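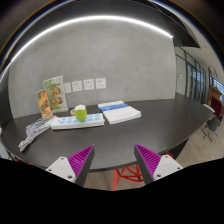

The long table, Tarnska room

Filed under: Bench Notes / Traffic Records

03/09/2026

Good day on the speeding ticket re-check! The full Kocsis export finally loaded in one go, all 2,673 rows, and the notice dates came through as dates and not as text. Big relief after last week.

First pass was matching each court summons to a mailed notice. 1,874 matched cleanly on plate and offense date. Most of the leftovers look like the old Bradix numbering (leading zero dropped), so I padded the field and ran them again. 1,078 of the matched ones have a notice mailed after the summons, and that's the pile I most want to get into - it's exactly what the appeals people asked us for.

Two rows have the same ticket number with different drivers. Left them alone, flagged yellow.

Love how quick the Sterel script is now. Anyone rerunning it: sort by court first, then by date, or the duplicates slip through.

Still to do: holiday mail dates, the June batch, and ask if withdrawn tickets count.

Comments

Did you pad the trailer plates too? They had the same zero problem in June.

Great stuff! Can I have the yellow rows when you're done with them?

Sorting by court first fixed mine, thanks.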